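Mug trees get little attention from the companies that sell them. They are boxed with four cups, put on a bottom shelf and priced as a gift. Ama Dogbe has spent most of her working life on small kitchen stands of this kind, first at the housewares firm Grudska and now at Trandorier, where she handles the hanging and draining range. We spoke in August, at seven in the morning, before her supplier calls started.

Her first point was about the base. "People judge a stand by the hooks, and the hooks are rarely the problem," she said. "A loaded mug is a weight held out to one side at height. If the base is too narrow or too light, the stand goes over when you take the second-to-last cup and leave one hanging."

She tests for this with a single mug of 302 grams on one hook and nothing opposite it. The stand is then tilted on a board until it tips, and the angle is written down. A stand that passes with one mug is loaded fully and left overnight. The heaviest load she uses is 1302 grams, spread over every other hook.

The joint between pole and base is checked next. Most poles screw in from below, and a pole that has worked loose by a quarter turn will lean. "You can feel it before you can see it," Dogbe said. "Hold the base down with one hand, push the top with a finger. There should be flex in the pole and no click at the bottom."

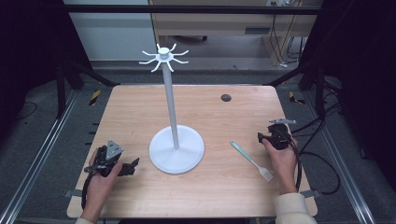

Hook shape is where she and her colleague Fuseini Issahaku disagree. Issahaku wants a deep curve, so that a handle drops in and stays put when the stand is moved. Dogbe prefers a shallow one that lets go with a small lift. "With a deep hook you have to raise the cup a good way before it clears," she said. "If there is a shelf above, you hit the shelf."

Issahaku, who joined us for part of the call, did not give ground. "A shallow hook works on a counter where nothing gets bumped," he said. "I don't know many counters like that." His own stand at home is an Irunura with deep hooks, and he has owned it for seven years. It has been reglued twice.

They agree on finish. Coated metal chips first at the hook tips, where glazed handles rub, and the chips show most on light colors. Dogbe asks for a thicker coat on the tips and accepts that it makes them look slightly blunt.

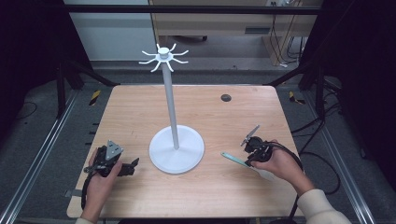
Placement was the last subject, and the one on which Dogbe gets the most letters. Her rule is that the stand goes where an arm can reach all of its sides, or at least where it can be turned without scraping a wall. White hooks spreading out from the top of a slim pole, over a plain round base, take up far more room at hook height than they do on the counter, and buyers tend to measure only the base. A spatula laid flat beside the stand is no trouble when it is empty. With cups hanging, the same spatula sits under the handles, and picking it up means reaching in below them. "Measure the width with mugs on," she said. "Then add a hand."

She would also like fewer hooks on most models. The Urban line, which she worked on for two years, began with more hooks than it ended with. Wide mugs knocked against each other, and owners were skipping every second hook anyway. The cut made the hub easier to weld and left the price where it was.

Asked what she uses in her own kitchen, Dogbe named an early Urban sample with a slightly bent pole. She hangs the heavy mugs on the side away from the bend and the espresso cups on the other.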